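Encimera de melamina gris: cercos blanquecinos que reaparecen después de limpiar

Foro de ayuda Promden > Hogar y mantenimiento > Superficies y muebles
Publicado el 16 de noviembre de 2019

tudose_taller

Tengo una mesa de trabajo con tablero de aglomerado revestido en melamina, color gris con veta de madera, textura ligeramente marcada al tacto. Se montó en octubre en un cuarto interior, sin sol directo. El uso es mixto: ordenador portátil, algo de costura y, de vez en cuando, planchado de piezas pequeñas sobre una manta doblada.

El problema son unos velos blanquecinos que aparecen al secar la superficie. No se notan de frente, pero a contraluz se ven con claridad y siguen el sentido de la pasada del trapo. Si vuelvo a limpiar desaparecen mientras el tablero está mojado y reaparecen al secar. Lo que he probado hasta ahora:

Agua templada con lavavajillas, sin medir la cantidad.
Limpiador multiusos Woltusix, aplicado directamente sobre el tablero.
Vinagre blanco rebajado con agua.
Alcohol de farmacia en una esquina, donde el velo se redujo pero no desapareció del todo.

El agua de la zona es dura. En el hervidor se forma costra en pocas semanas. El fabricante del tablero (Tanbridge) solo indica en la hoja de montaje «limpiar con paño húmedo», sin más detalle.

Quisiera saber si se trata de un residuo que se puede retirar o de un daño en la capa superficial, y en el primer caso qué procedimiento conviene seguir. También si tiene sentido aplicar después algún tipo de cera o abrillantador, porque he leído opiniones contrarias.

limpieza_tecnica_norte

Por los síntomas es residuo. Un daño en la resina melamínica no desaparece al mojar y vuelve siempre con la misma forma; un velo que sigue la dirección del trapo y cambia de dibujo con cada limpieza es producto depositado. En su caso hay probablemente dos depósitos superpuestos: tensioactivo que no se aclaró (lavavajillas y multiusos) y sales del agua dura. Cada uno protege al otro, y por eso ninguno de los intentos por separado ha dado resultado completo.

La melamina es una superficie cerrada. No absorbe, de modo que todo lo que se aplica y no se retira se queda encima. En los acabados lisos el paño arrastra casi todo. En los acabados con poro o veta en relieve, el fondo de la textura queda fuera del alcance de un trapo plano y ahí se acumula la película. A contraluz se percibe como una neblina que acompaña a la veta.

El procedimiento que uso es el siguiente.

Primero, retirar el polvo en seco. Paño de microfibra de pelo corto, sin producto. Si se moja el polvo se forma una pasta que entra en la textura y complica lo demás.

Segundo, desengrasar. Una gota de lavavajillas neutro por litro de agua templada es suficiente. Paño bien escurrido, pasadas en el sentido de la veta y después una sola serie de pasadas cruzadas. El cepillo de cerdas blandas (uno de uñas, viejo y limpio) ayuda en los acabados con relieve.

Tercero, aclarar. Es el paso que casi siempre falta. Se hace con agua destilada o desmineralizada, la misma que se vende para la plancha, y con otro paño. Se aclara dos veces, cambiando la cara del paño entre una y otra.

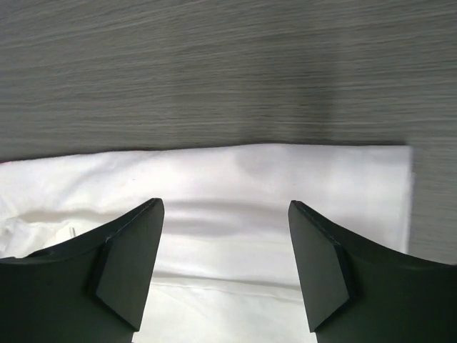 Cuarto, secar de inmediato. No hay que dejar que el agua se evapore por sí sola, aunque sea destilada, porque arrastra lo que quede en la superficie y lo concentra en los bordes de cada gota. El paño de secado debe ser de algodón lavado muchas veces o microfibra de gofre, sin suavizante. El suavizante deja un compuesto catiónico en la fibra que se transfiere al tablero y produce un velo muy parecido al que describe. Conviene comprobar este punto antes que ningún otro: lave los paños con detergente solo, aclarado doble, y repita la prueba en una esquina.

Quinto, si después de todo lo anterior queda un resto mineral, ácido cítrico en polvo, una cucharadita rasa en medio litro de agua destilada. Se aplica con el paño, se deja actuar 60 segundos y se aclara como en el tercer paso. El vinagre hace un trabajo similar, pero huele y su concentración varía de una marca a otra. No aplique ácido sobre los cantos encolados ni sobre los herrajes.

Sobre el alcohol: el isopropílico va bien para tinta o adhesivo, en poca cantidad y en una zona pequeña. Sobre toda la superficie no aporta nada si el residuo es salino, ya que las sales apenas se disuelven en él. Eso explica que en la esquina mejorase solo en parte.

Sobre las ceras: no. Una cera o un abrillantador con silicona sobre melamina no nutre ni sella nada. Queda como película blanda, recoge polvo, marca las huellas y a los pocos días obliga a empezar otra vez. Además, si en el futuro quiere pegar un canto o una pata adhesiva, la silicona impedirá el agarre.

El planchado es asunto aparte. El vapor condensa bajo la manta y busca las juntas. Si hay una junta sin sellar o un taladro pasacables con el aglomerado a la vista, el tablero hinchará por ahí, y ese daño no es reversible. Selle esas zonas con barniz al agua o silicona neutra, y ponga entre la manta y el tablero una barrera térmica adecuada. Tampoco deje la manta puesta una vez terminado el trabajo: retírela y permita que ambas caras se aireen.

rincon_del_bricolaje

A mí me pasaba igual y lo quité con limpiacristales y papel de periódico. Queda bien. El multiusos ese lo dejé de usar porque hace espuma y no se va nunca.

Estropajo blanco no uses, que dicen que no raya y sí raya.

materiales_y_acabados

Coincido en lo esencial con la primera respuesta, con algunas precisiones.

El limpiacristales funciona si el residuo es graso y ligero. Muchos contienen alcohol y algo de amoniaco, que en un uso puntual no afectan a la melamina. El papel de periódico, en cambio, no lo recomiendo en un tablero claro con textura: la tinta puede transferirse al fondo del poro.

En cuanto a las esponjas llamadas «mágicas», están fabricadas con espuma de resina de melamina y actúan por abrasión muy fina. Equivalen aproximadamente a una lija de grano 3000. En un acabado mate producen zonas más brillantes que el resto, y esa diferencia de brillo no se corrige con ningún producto. Si ya se ha empleado una, el velo puede ser en parte una alteración del brillo. Para distinguirlo, moje la zona con agua destilada, seque y observe con una linterna colocada casi a ras del tablero. Un residuo muestra bordes difusos y se modifica al frotar con el dedo limpio. Un cambio de brillo tiene contorno estable y no se altera.

Respecto al dibujo de la veta, conviene recordar que es una impresión sobre papel situada bajo la resina. Limpiar en el sentido del dibujo solo tiene utilidad cuando el relieve está sincronizado con él, cosa que no ocurre en todos los tableros. En las gamas económicas el relieve es genérico y puede ir en otra dirección. Se comprueba pasando la uña en los dos sentidos: donde ofrece menos resistencia, esa es la dirección correcta para el paño.

Sobre la dureza del agua, si no quiere comprar agua destilada de forma continuada, el agua de una secadora de condensación no es sustituto válido. Lleva pelusa y restos de detergente y suavizante. La del deshumidificador tampoco me parece buena opción por el polvo que arrastra. Una garrafa dura bastante, porque para un tablero de tamaño normal se gasta poca.

Para el mantenimiento habitual basta con paño seco y, cuando haga falta, paño apenas humedecido con secado posterior. La limpieza completa con desengrasado y aclarado la reservaría para cuando el velo se aprecie de nuevo. Hacerla con más frecuencia no perjudica el revestimiento, aunque sí los cantos, que suelen ser la parte más débil del mueble.

La temperatura del cuarto también influye. Por debajo de 20 grados el secado al aire es lento y el cerco se marca más. Por encima, si se trabaja una superficie grande de una vez, el producto seca antes de llegar al aclarado. Trabaje por tramos cortos y solape un poco cada tramo con el anterior.

tudose_taller

Lavo todos los trapos con suavizante, así que empezaré por ahí. Esponja mágica no he usado. He pasado la uña y el relieve sí coincide con el dibujo. Repetiré la limpieza en media mesa con agua destilada y dejaré la otra media como está para comparar a contraluz.

limpieza_tecnica_norte

De acuerdo. Deje secar también el canto antes de valorar el resultado y haga la comparación con la misma luz en las dos mitades.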